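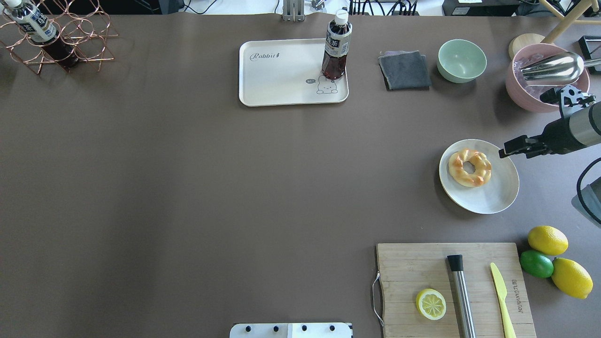 May 15, 2019

I spent my whole evening on cables and fingertips and I'm still in a good mood, so I'm writing it all down before I forget what I changed. If you've followed along since February, you know the two-arm cell (I call it Bidex, and the name has stuck) has been running the tea table job: plates, bottles, fruit, all the small stuff you'd set out for a guest. It runs well when it's tuned. When it isn't, it tells you in funny little ways, like closing a gripper just beside the thing it was sent to get.

The right arm had been doing exactly that. Left arm fine, right arm landing short, almost always in the same direction. My first guess was the calibration file. My second guess was the calibration file again, because I didn't want to crawl under anything. Then I put a wrench on the wrist mount and two of the screws moved with hardly any push. Well, there you go!

So, step one was the bracket. I pulled the screws, cleaned the threads, put on a small drop of medium threadlocker and went around in a star pattern, a bit at a time. Then I let it sit while I dealt with the cable. I'd left too little slack at the elbow last time, and with the arm stretched out it was tugging on the connector. It has a nice lazy loop now, and I ran the joint through its full range by hand with the power off, watching for anything that rubbed.
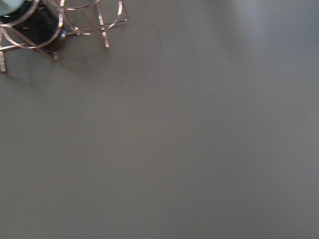 Wrist camera checks come next, and I've come to really enjoy them. You park the arm, grab a still, nudge it, grab another, and look for drift. What you want is something with sharp edges near the border of the view, since that's where a bad lens setting shows up first. The copper-colored wire rack has become my favorite target for this - all those hoops and thin straight legs, and you can see right away if a leg that should be straight has picked up a bend. The shine is a pain for the exposure setting, though. I ended up locking it by hand, a little darker than the auto mode wanted.

After that I redid the hand-eye calibration on both arms. I know, only one was off. But if you do one side and not the other you end up with two arms that disagree about where the table is, and I've lost a whole weekend to that before. I take 6 poses per arm, spread as wide as the workspace lets me, with at least a couple where the wrist is rolled hard over. The solver (mine's a little script called Latar, very ugly, very dear to me) spits out the error for each pose, so a bad one is easy to throw away and redo.
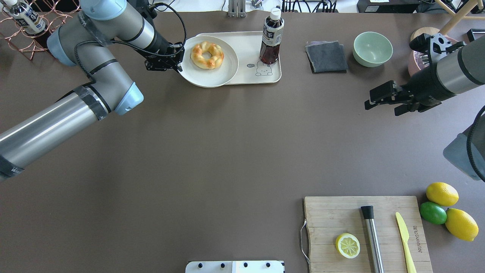 Then the slow run. I set both arms to a crawl, keep a hand on the stop button, and let them come in from their own sides toward the middle. I'm mostly listening at this stage. A healthy joint has a smooth, even hum, and a cable that's catching makes a tick you can hear from across the room. No ticks tonight! I did trim the no-go zone between the two grippers a bit, as the old one was so fat that the arms kept waiting politely for each other.

Fingertips were the last job. The rubber pads on the right gripper had gone glossy, and glossy pads slide on plastic. I scuffed them with fine sandpaper, wiped them down with alcohol, and checked that the two fingers still met flat by closing them on a strip of paper and pulling.
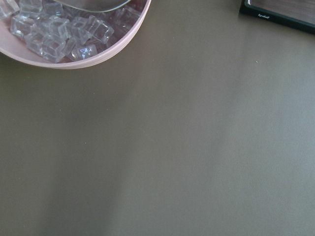

Clear things are still the hard part, by the way. The depth numbers go all over the place on anything see-through, and I haven't found a setting I love. For now I lean on the color picture and keep the approach height generous. If you've got a trick for this, please leave it in the comments, I'll try anything.

Settings are saved under "seixas-2" if you're pulling from my repo. The old set is still in there too, so don't mix them up. Next job is the left wrist bracket, same screws, same threadlocker.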